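Manju Tyagi to release second album 'Waltach' through Pumon, and would like you to hear it before you believe this

FOR RELEASE: March 28, 2018

Singer and guitarist Manju Tyagi has finished her second album, 'Waltach', and the small label Pumon is putting it out on vinyl and as a download. The vinyl is a pressing of 200. There will be a launch show at the Dinent, the upstairs room where she has played most of her shows, and copies will be on sale there first.

Press releases for records like this one usually say that the artist has grown, that the songs are her most personal yet, and that the whole thing was made in a burst of energy in a cottage by the sea. Tyagi asked that none of this be said. She is doubtful that anyone has ever bought a record after reading such a sentence. She wrote much of this release herself, and Pumon has left her wording alone except in the places where it would have upset the pressing plant.

So, the plain version. 'Waltach' was recorded at Marino, a rehearsal studio with a decent live room and a piano that holds its tuning for most of an afternoon. The songs are slow to middling in pace. Most are built on nylon-string guitar and voice, with double bass under them and a drum kit played mostly with brushes. There is a cello on the title track and on the last song. There are no guests you will have heard of.

"I read the notes that came with other people's albums while we were mixing," Tyagi says, "and every one of them was a journey. I went to Marino on the bus. I sang the songs until they were right or until the room was booked by someone else."

The title needs a word, as she has already been asked. Waltach is the name on a gate she used to walk past as a child, at the top of a lane with a house nobody in the family could ever put an owner to. She has not looked it up and does not plan to. A friend suggested the gate would make a good story for interviews, and Tyagi is suspicious of it for that very reason, but the song was already written and nothing else fitted the tune.

Her first album came out without a label. It did reasonably well at shows and was then sent to a promotion service which promised to place one of its songs on listening playlists. The song picked up over 3000 plays in its first week there. Tyagi was pleased for a day or so. Then she noticed that the plays had brought no messages, no sales, no new names on the mailing list and nobody extra at the next show. When the campaign ended the plays stopped with it, all at once, like a tap being shut.

She wrote to the service to ask who had been listening. The reply said that the results were in line with expectations. She asked whose expectations, and had no answer to that.

"I'm not saying there were no people there," she says. "I'm saying that if there were, they were very quiet, and they all left on the same morning. I've played some poor gigs, but at those somebody at least asks where the toilets are."

For this reason 'Waltach' will not be pitched to playlists through a paid service, and there is no street team, countdown or pre-save. Pumon has its own doubts about this. The label's view is that some of those services may do some good for some artists, and that a blanket refusal is easy to make when you have not got the budget anyway. Tyagi grants the second point. The album will be on the usual streaming sites from the day of release, where people can find it in the ordinary way if they want it.

There has been a good deal of talk lately about vinyl coming back, and readers may expect a paragraph about warmth. Tyagi has listened to the test pressing and the download one after the other, on the same speakers, and prefers the vinyl slightly on the first side and cannot tell them apart on the second. She thinks people mostly buy records at shows because they have enjoyed themselves and would like to take something home, and that a download code on a card is a poor thing to be handed. The records come in a plain card sleeve with a lyric sheet. They are black. A coloured pressing was offered and would have cost more.

The first test pressing was rejected. There was a swish through the quiet opening of side two that everyone at first claimed they could not hear, and the second attempt has cleared it. The plant was polite throughout and says this sort of thing is rare. Pumon has put out enough records to wonder about that.

The songs themselves

'Borrowed Coat' opens the album and will be the first song sent to radio. It is the most cheerful thing on the record, which is a fair reason to be wary of it as a sample of the rest. Tyagi wanted to lead with 'Low Road', a longer song in waltz time with a verse that comes back changed, and was talked out of it. She still thinks she was right.

'Kettle Song' has been in her live set for years and regulars at the Dinent will know it. The version here is slower. People who liked it fast have been told, and one or two have been quite short with her.

'Waltach' closes side one. The cello part was written on the day and the first take was kept, including a creak from the chair near the end. The engineer offered to take the creak out. Afterwards it sounded as though something had been taken out, so it went back in.

Side two is quieter and, in the label's opinion, better. 'Name on the Form' is voice and bass only. 'Half the Garden' has the nearest thing to a guitar solo. The last song, 'Leave the Light', was tried with the full band, then with piano, and ended up with the cello and a single guitar.

Some early listeners have called the album folk. Others have said it is closer to jazz, and a kind reviewer of the first one settled on "chamber pop", a term Tyagi has asked three musicians to define with no two answers agreeing. She is content for shops to file it under T.

The launch

The Dinent holds 167 standing, and fewer with the chairs out. Chairs will be out. The bar stays open during the set but the blender does not get used. Tyagi will play the album in order with the same bass player and drummer as on the record, then take a break and play older songs. There is no support act on the bill. She considered having one and decided that asking someone to play unpaid "for the exposure" to a seated room on a wet night was the kind of offer she has had too many of herself.

Tickets are sold by the venue and the price on the poster is the price at the till. Pumon has been told by two ticket agents that fans do not mind a booking fee. The label would be interested to meet one of these fans.

Doors and set times are on the venue's listings page. The set times are meant. If the page says the music starts at a certain hour then it starts then, and anyone who assumes there will be the usual delay is going to miss 'Borrowed Coat', though as noted above they may not be missing the best of it.

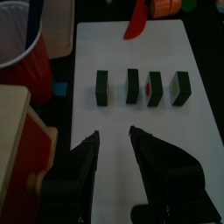
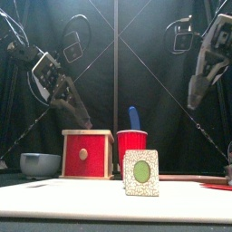
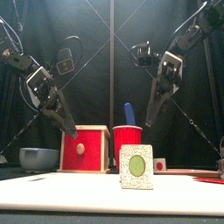
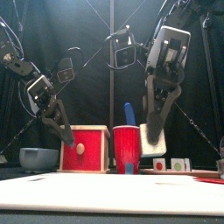 Further dates

A short run of shows is being arranged to follow the launch. Pumon is not announcing them yet. The last time it put out a list of towns before the contracts had come back, two of the dates fell through and the label spent longer apologising for those than it had spent booking the rest. Dates will go up one at a time as each is signed. Promoters who have said yes on the telephone are asked, warmly, to say it again in writing.

For reviewers

Review copies are downloads in the first instance. A limited number of the vinyl pressing has been set aside for radio presenters and reviewers who will play it on a turntable, and they will go to people who ask and say where the review is likely to appear. Past experience suggests that a few sealed promotional copies will turn up for sale online before the release day. The label cannot prevent this, but it does look.

Lyrics can be sent in plain text. Please check them against the sheet before quoting. A line from the first album was printed wrongly in a review, was then copied into several others, and is now better known than the real one. Tyagi admits that the wrong line may scan slightly better.

She is available for interview by telephone or in person and is happy to talk about the writing, the recording, guitars, the bus route to Marino and the economics of a small pressing. She would rather not be asked to name her influences, on the grounds that everybody names the same ones and she does not quite trust her own list. She will not be drawn on whether any of the songs are about real people. Two of those people will be at the launch.

A short biography can be supplied on request. It contains no awards. There was a prize for the first album, but it turned up with an invoice for the trophy and she sent both back.

Requests for downloads, lyrics and interviews should go to the press desk at Pumon, marked 'Waltach'. Messages are read by a person and are usually answered the same week.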